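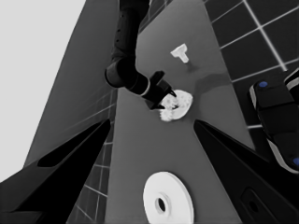 Can a Robot Arm Tidy Your Desk?

A company called Nelance sells a kit named the Grisari. It costs $2295, and the ads say it can "pick up anything." Should you believe that? Let's think about it first.

The black arm and the gray table were drawn by a computer. So was the lumpy white thing between its two pointed fingers. A make-believe world like this is called a simulation. It's a good place to practice, but a real object can slip, stretch or get stuck. A drawn one only does what the program tells it to.

Ask how heavy is too heavy. The booklet says 560 grams, a bit more than a full can of soup. That isn't "anything"!

Ask who has tried it, too. Etenesh Worku teaches a robot club and wants to see it lift a wet sponge before she spends any money. Would you?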